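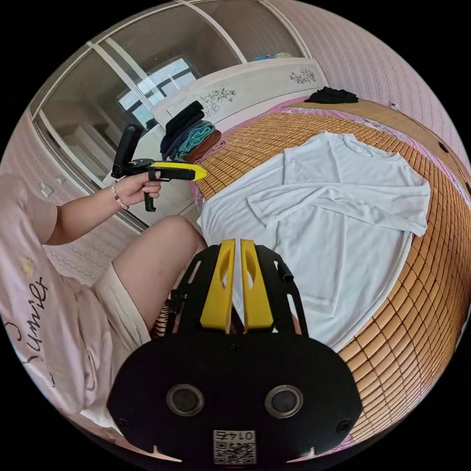 Two hand-held grippers and a white T-shirt, on a bed with a bamboo mat.

Home Recording Guidelines: Frequently Asked Questions
Skudeo Household Program
Last updated 2018-10-19

Thank you so much for stopping by! We get a lot of mail about the guidelines, most of it friendly and some of it very long (we don't mind, we write long answers ourselves), and we've gathered the questions that come up again and again. If yours is missing, write to your coordinator.

Who do these guidelines apply to?

Everyone who records household tasks for us with the hand-held grippers, whether you've been at it for years or picked up your first pair this morning. They apply in your own home and in anyone else's. The people at Ultberg and Aubert follow the same pages, with a few additions of their own for kitchens, and if you record for either of them you should read their supplement as well.

Do I need to tidy up before I start?

Please don't, or at least not much! We would much rather have your bedroom the way it is on an ordinary day, with the folded laundry waiting where it usually waits. A robot that has only ever learned from bare, spotless rooms is going to have a hard time in a real one. What we do ask is that you put away anything private: mail, prescriptions, bank papers, family photos, and any screen that might be on. Take a slow walk through the room first and look at it as a stranger would.

Does everyone in the home have to agree?

Yes, and on paper. Every adult living there signs the household form before the first session, and a guest who happens to be visiting signs too or stays in another room. A "sure, go ahead" called down the hallway is lovely, but it doesn't count. Anyone can change their mind later, and we'll remove the session within 30 days of hearing from them.

How should I handle soft things like shirts and sheets?

Slowly, and a bit more slowly than feels natural. Bring the fingers in low over the cloth, close them on a single edge or corner if you can, and give the fabric a moment to settle before you let go.

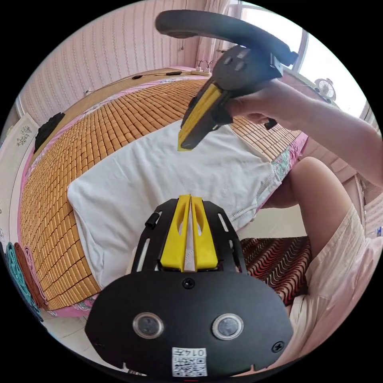 If you lose your grip, just carry on and pick the cloth up again. Fumbles are welcome in the set, and there is no need to start over every time a sleeve gets away from you. The one thing we'd rather not have is a bare hand reaching in to help, so if you have to use your fingers, stop the recording, sort the garment out, and begin a fresh one.

May I sit down while I work?

Of course. Sit on the bed, kneel, stand, whatever your back prefers. Keep your feet flat if you can, keep the area around your legs clear of cords, and try not to lean across the bed with both arms out for long stretches.

How long is a session?

No more than 20 minutes at a time, and then a proper break with the grippers put down. We used to leave this up to you - and some of you, bless you, went on all afternoon. Sore wrists are the complaint we hear most, so the limit is now a rule.

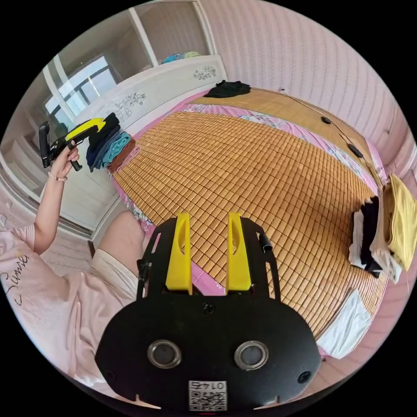 Simone Pacheco wrote to us in April that the break rule had annoyed her at first, that she always seemed to be halfway through a pile when the time came, and that she wished the guidelines would say plainly whether she could finish the garment in her grip. She could, and so can you. Finish the piece you're on, then rest. We've added a line to the session sheet.

What about the labels on the grippers?

Leave them on and keep them clean. Write down the number of each gripper on your session sheet before you start, and check that you haven't swapped left and right. If a label is peeling or scratched, stop using that gripper and ask for a replacement.

Who checks that the rules are being followed?

A reviewer at Cesstead looks at a selection of sessions from every household. In the last round they went through 1640 recordings and sent 339 back with notes, mostly for a missing gripper number or a form without all its signatures. Getting one back is no black mark - you fix the sheet and return it with the same session number at the top.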